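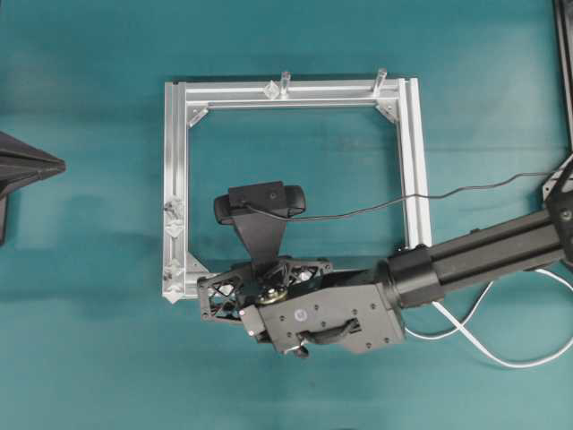 Square frame in grooved aluminum extrusion, with corner brackets and clear plastic clips along the bars.

How to Build a Square Frame from Aluminum Extrusion

by Tadeusz Zawadzka
Filed under: Workshop basics

A flat square frame is a good first project in aluminum extrusion. You can use one as the base of a small enclosure, as a stand for a light panel, or as a border for a sheet of acrylic. The parts are cheap, and everything comes apart again with a hex key if you change your mind.

The instructions assume slotted profile with grooves running the full length of each side, usually sold as T-slot. I use 20 mm profile. If yours is larger, the method is the same, but you will need nuts and brackets made for that size.

What you need

4 bars of 20 mm T-slot profile, cut to length
4 corner brackets, inside type
Screws and slot nuts for the brackets, two of each per bracket
Hex key to fit the screws
A try square or a machinist's square
Tape measure
Fine flat file
Masking tape and a marker
Clear plastic clips or pegs to fit the slot (optional, see the last part)

Buy a few spare nuts. They are small, they roll, and the ones that go under the bench do not come back. Mine come in a mixed bag from Laskowska, the hardware counter in town, and I sort them by thread before starting. A nut with the wrong thread will slide into the slot just fine and then refuse the screw once everything else is in place.

Step 1: Work out the lengths

Decide on the outside size of the square before you order or cut anything. With plain butt joints, the end of one bar sits against the side of the next one. Two bars run the full outside length. The other two fit between them and are shorter by twice the width of the profile.

For an outside size of 400 mm with 20 mm profile, that gives:

Two bars at 400 mm
Two bars at 360 mm

If you cut all of them at 400 mm, you will get a rectangle measuring 400 by 440 mm. I have done this. You can rescue it by trimming two bars, but you will have lost the clean factory ends.

Some people like to lay the bars in a pinwheel, where each bar overlaps the next at one end only. Then all the bars can be the same length, which is the outside size minus one profile width, or 380 mm in this case. It works equally well. Choose one layout and mark it on paper so you don't mix them.

Step 2: Cut and clean the ends

Most suppliers will cut to length for a small charge, and I recommend it if you don't own a miter saw with a blade rated for aluminum. A hacksaw and miter box will do the job at this size if you go slowly and check the cut from both sides.

Whatever you cut with, file the ends lightly. Burrs inside the slot are the usual cause of a nut that sticks halfway. Run the corner of the file through each groove at both ends, then wipe the bar down with a dry cloth. Chips left in the slot will scratch your table as well as your hands.

Check each pair of bars by standing them on end next to each other on a flat surface. If one is taller, file it down until they match. A difference of half a millimeter can be felt with a fingertip.

Step 3: Set up a flat surface

Use a table that is truly flat. A kitchen counter is usually better than a workbench. Lay a square or long ruler across it and look for light underneath.

Put the bars down in their final positions without any hardware. Stick a piece of masking tape on each one and write top, left, right and bottom. Mark the inside face too. It sounds fussy for such a simple shape, but all sides of this profile look alike, and after you have turned a bar over a few times you will lose track.

Step 4: Load the nuts

There are two common kinds of slot nut. Slide-in nuts go in from the open end of the bar. Drop-in nuts can be placed through the slot opening at any point and turn to lock as the screw tightens.

If you have slide-in nuts, load them now, before any joints are closed. Each bar needs one nut for each bracket it touches, so two per bar. They go in the groove on the inside face. Now is also the time to add any extra nuts you may want later for feet, handles or a panel. Once the ends are covered you would have to loosen a corner to get another one in.

With drop-in nuts you can skip ahead. They cost more, and some of them turn in the slot when you don't want them to. I use slide-in nuts for frames and keep a few drop-in ones for additions.

Step 5: Fit the brackets loosely

Start with the top and left bars. Push them together at the corner, set a bracket into the inside angle, and line up the nuts with the holes. A thin screwdriver is handy for nudging a nut along the slot. Put in both screws and turn each one until it just grips.

Don't tighten anything yet. The bars should still move a little when you push them.

Go around the square in order. The last corner is the awkward one, as both bars are already held at their other ends. If it won't close, back off the screws on the neighboring corners by half a turn and try again.

The triangular kind of bracket stays out of the way at the outer edge and leaves nearly all of the opening free. Flat plates also work, but they sit on the face of the bars, so the frame won't lie flush on that side.

Step 6: Square it up

Hold the try square in one inside corner. If the bracket is in the way, use the outside of the corner instead. Press the two bars against the blades of the square and tighten both screws in that bracket to about three-quarters of full pressure.

Do the corner diagonally opposite next, then the remaining two.

Now measure both diagonals, from outside corner to outside corner. On a 400 mm square they should each come to just under 566 mm. The exact figure matters less than the two being equal. If one is longer, loosen the screws slightly, push the long diagonal inward with both hands, and measure again. This usually takes me two tries.

When the diagonals match, press the whole frame down against the table and finish tightening. Keep the hex key fully seated in the screw head. Firm hand pressure on the short arm of the key is enough for small screws.

Step 7: Check for twist

Leave the frame lying flat and tap each corner with a finger. If one rocks, there is a twist. Loosen the screws at that corner and the one next to it, press both down hard on the table, and tighten again while you hold them there. A second pair of hands helps.

If it still rocks, turn the frame over. Rocking on both sides means a joint is twisted or an end was not cut square. If it only rocks on one side, look for a chip stuck under a bar.

Adding clips and pegs

The slots are useful for more than nuts. Clear plastic clips can be attached along the bars to hold a thin cable or the edge of a sheet, and upright pegs give you something to locate a panel against. You can have them on one bar, or on as many as the job calls for.

Check the slot width before you buy. A clip made for a different profile will either fall out or split when you force it. Try one on an offcut first.

Put the clips on loosely, lay in whatever they are going to hold, and move them until the spacing looks right. For a light cable I leave about a hand's width between clips, and I keep one close to each corner where the cable turns. Don't place one where it will cover a bracket screw that you need to reach.

Clear plastic is easy to lose on a pale surface. Keep spares in a dark tray.

Storing the frame

Hang it flat against a wall on two hooks, or stand it on edge. Leaning it by one corner for a whole winter can work the screws loose. I check mine in April when the garage warms up, and usually give one or two screws a slight turn.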